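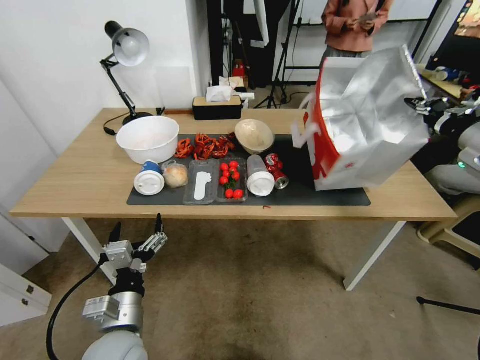
Fig. 1. Dried red chilies on the dark mat, desk lamp at the far left corner.

2020-11-26

Moisture check on dried chilies, Kvam lot against Sida lot. Carried over from September, when the two lots disagreed and we blamed the grinder.

Ground both in the small Kukon mill, stems off, seeds in. Coarse sieve only. Dishes dried empty, cooled in the desiccator, tared. Oven held at setpoint, samples in for 20 h. Second weighing agreed with the first on every dish except 9, which had a chipped lid. Dropped it.

Sida comes out drier, same direction as last time. Kvam pods still bend before they break, and the powder clumps on the spatula. Storage is my guess. The Kvam sack was folded over and clipped, the Sida sack was heat sealed.

Mill runs warm after roughly 2 minutes. Grind in short bursts and let it rest, otherwise we lose water before the first weighing and the whole thing reads low.

Balance drifted a little with the door open. Keep it shut.

To do:
Repeat Kvam from the bottom of the sack.
New lid for dish 9.
Ask Carumstead whether their limit is on whole pods or on powder. The spec sheet gives a number and no basis.
Clean the mill before anyone runs pepper in it again.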